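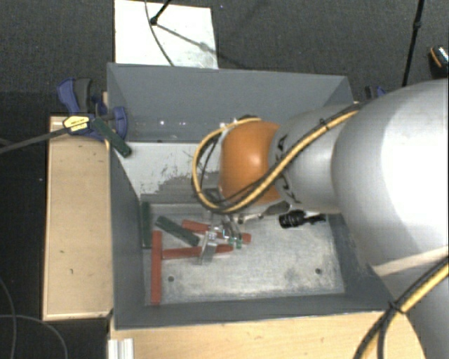
How to Set Up a Bin Picking Demo for Your Open Day

Every July our little workshop in Irnholm opens its doors for an afternoon, and for the last few years I've been the one running the robot table. The first year was a mess. I had a fancy slideshow and a robot that stopped moving as soon as anyone's grandmother walked in. Since then I've worked out a setup that I can get going in a morning and that people really do stand and watch, so I'm writing it down for anyone with an arm, a bin and a crowd on the way.

What you need

An arm with a two-finger gripper, an open-topped bin, a solid board or bench to put it on, a couple of bar clamps and a handful of blocks. I use red ones and dark green ones. Two colors is plenty! People at the back can follow along if you say "it's going for a red one," and they can't if every piece is the same gray.

Step 1: Clamp the bin

Do this before anything else. Put a clamp on one side and another on the opposite side, and tighten them until you can shove the bin with your hip and it stays put. My first bin had no clamps at all, and the gripper nudged it a little further along with every pick until all my positions were off (I blamed the software for an hour, sorry, software). A scratched-up old metal bin is fine. Mine has stains and worn spots all over it and I've never had a visitor complain.

Step 2: Sort out the cables

Run the arm slowly through its whole range by hand or at the lowest speed and watch the cables the entire time. You want enough slack to loop around the last joints and no more than that. Cable ties along the arm keep the bundle where you put it. Snip the long ends if you have small kids coming, they love to point at those.

Step 3: Teach the safe height first

Pick a height where the gripper clears the rim with room to spare, save it, and make every move start and end there. Then teach the low positions inside the bin. Go down near the walls very slowly, because the fingers are wider than you think once they open. I run the demo at 20 percent speed. It looks slow to me and just right to everybody else.

Step 4: Drop the blocks in badly

Tip them in and leave them how they land. Lay one up against a wall, let a couple cross over each other, hang one off the rim if you feel brave. Neat rows are boring. A pile gives the arm something to struggle with, and a failed grab gets a bigger reaction than a good one. You'll hear the whole room go "ohhh."

Step 5: Do a dry run with a stranger

Comfort Kwofie from Lernamix came by early for ours and I asked her to stand where the visitors would stand. She couldn't see the bottom of the bin at all. We moved the line on the floor, put out a step for the shorter folks, and checked that nobody could reach the arm from there. Have one person on the stop button the whole time, and don't let that person be the one talking.

Step 6: Keep it short

My rounds last 8 minutes. I talk for the first two, let the arm pick for a while, and then take questions with the arm parked. Last time we did 11 rounds and my voice was gone by the end, so get somebody to swap with you!

Questions you will get

"Can it see the blocks?" and "What does it cost?" come up every single round. Have a short answer ready for both. A boy of seven asked me if it gets bored, and I still don't have an answer for him.

Packing up

Park the arm at the safe height, power it down, then take the clamps off. Count your blocks back into the box. I'm still missing a green one from the year before last.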